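MSE 424 Packaging Materials
Unit 8 handout: Double seams and end profiles
Tellham campus, Materials Processing. Prepared by D. Tierney, revised by H. Nnaji in July.

Read this before the seam teardown lab. Symbols follow the Unit 3 sheet. Forming loads are covered in Unit 9. 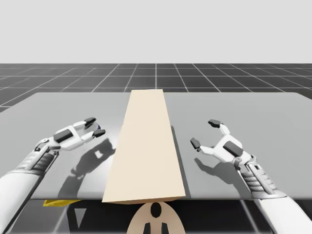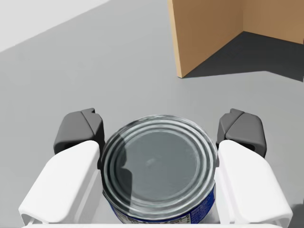 Second picture: can end with raised rings near the rim.

1. Terms

End: the stamped disk that closes a can body. A three-piece can has two ends, a two-piece can has one.
Countersink: the depth from the top of the seam to the panel next to the chuck wall.
Body hook: the part of the body flange turned down during seaming.
Cover hook: the part of the end curl tucked up behind the body hook.
Overlap: the length over which the two hooks engage.

2. Seam formation

Seaming is done in two operations. The first operation roll has a deep, narrow groove. It curls the edge of the end under the body flange and sets the length of the cover hook. The second operation roll has a shallower groove and irons the five layers of metal together. Sealing compound in the curl fills the gaps that remain.

A loose first operation gives a short cover hook, and no second operation setting will correct it. Check the first operation on its own before adjusting anything else.

3. Calculated overlap

Let BH be body hook length, CH cover hook length, Te end thickness, and W seam length (also called seam width). Then

overlap = BH + CH + Te - W

All values in mm. Worked case: BH = 2.00, CH = 1.90, Te = 0.20, W = 3.00. Overlap = 1.10 mm.

Measure at three points spaced evenly around the can and stay clear of the side seam. Report the minimum as well as the mean. Students in the Lutwood section averaged first and missed two low readings.

4. Expansion rings

During retorting the contents expand and internal pressure rises. A flat end would bulge and might not return. Concentric rings let the panel flex outward and recover on cooling. Ring depth trades against panel stiffness: deeper rings flex more easily, but the metal thins at the bends and the coating may crack there.

5. Tightness rating

Strip the cover hook and inspect it for wrinkles. A hook with no wrinkle is rated 100 percent. A wrinkle reaching halfway up the hook gives 50 percent. Rate the worst wrinkle.

6. For the lab

Bring the Afolabi notes, chapter 2. Micrometers are signed out from B. Idahosa in room 1344. Zero them before each can. Problems 1 to 4 are due at the start of the session.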